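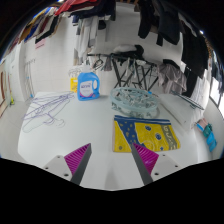 Magenta pads, ridged, in front of a white tabletop.

Printed Cloth for Beginners
Handout 2: Grounds, motifs and the trouble with white
Maeve Brennan, Follville evening program
Apr 6, 2021

Welcome back, everyone, and thank you for bringing in so many scraps last time. I had hoped for a few tea towels and I got a whole tableful of curtains, aprons, a pillowcase from somebody's grandmother and one truly remarkable shower cap. We'll keep dipping into that pile all through April, so please leave your pieces with me if you can spare them.

Last time we talked about dyeing and printing and how people mix the two up. To go over it quickly: when you dye a cloth you usually put the whole thing in the bath and the color goes right through. When you print, you put the color only where you want it, generally thickened into a paste so that it stays put and doesn't creep along the threads. A printed cloth will often give itself away on the back, where the color is paler or patchy. Turn your scrap over before you do anything else with it. I say this every year and I will say it again before we finish.

Ground and motif

These are the two words I'd like you to be comfortable with by the end of the evening. The ground is the background color, and a motif is any shape that sits on it – a leaf, a spot, a little sailboat. It sounds simple, and mostly it is, but some cloths will argue with you. Take a wide stripe in two equal colors. Which one is the ground? I've gone back and forth on that for years and I'm happy to leave it open.

Spots are a good place to start practicing, as they have no top or bottom. You can turn a spotted cloth any way you please on the cutting table and the pieces will still match, and beginners waste much less of it. Sailboats are another matter. Cut one sleeve upside down and you'll have a capsized fleet running down your arm (I have done this, in a fabric I'd paid good money for). 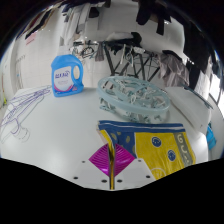 Dark blue waistband, with a spotted blue panel beside a bright yellow one.

Repeats

Every printed cloth that comes off a roll has a repeat, the distance you travel before the design starts over. Find one motif you can recognize easily, put a pin in it, and run your finger up the cloth until you meet its twin. Pin that one too and measure between the pins. Then do the same thing going across. With a small scrap you may never meet the twin at all, so just write "repeat not found" and move along, there's no shame in it.

The Brolgate sample book, which will be going around the room, is laid out by repeat size, with the smallest at the front. Please turn its pages from the top corner. Pattern 598 is the one I'd like you all to look at, a plain little clover design where the rows are shifted sideways by half a repeat. That's called a half-drop when the shift is up and down and a brick repeat when it's side to side, so 598 is a brick. Your eye has a much harder time finding the lines in a shifted design, and small mistakes in the sewing don't shout at you quite so loudly.

The trouble with white

White is the color that puzzles people most, and I think it deserves more time than the textbooks give it. A printer has several ways to get a white shape on a colored ground. The ground color can be printed around the shape, leaving bare cloth showing through. The cloth can be dyed all over and the color taken back out with a discharge paste. A resist can be put down first, as wax is in batik, so that the dye never gets in. Or an opaque white can simply be laid on top, and you'll often feel that one as a slight skin under your fingertip.

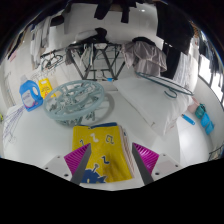

Outlines are the next thing to look for, and they do more work than people give them credit for. When two colors have to meet, any slip between one printing and the next leaves a gap or an overlap, and a line around the motif can cover it. On a yellow ground like this one, with its musical notes, there is a useful comparison: one note is white, two of the others have dark outlines, and the navy one has a pale outline. Try to work out an order of printing for each. I can think of more than one answer for the navy note, and I'd love to hear yours. Then think about what you'd need to check on the back.

For next time

Choose 2 scraps from the pile, one with spots and one with a motif that has a definite right way up. For each, write down the ground color, the repeat if you can find it, and your best guess at how any white was made. A few sentences is plenty. If you'd like to draw the repeat as well, squared paper is on the shelf by the door.

And turn your scraps over, please, before you write a word.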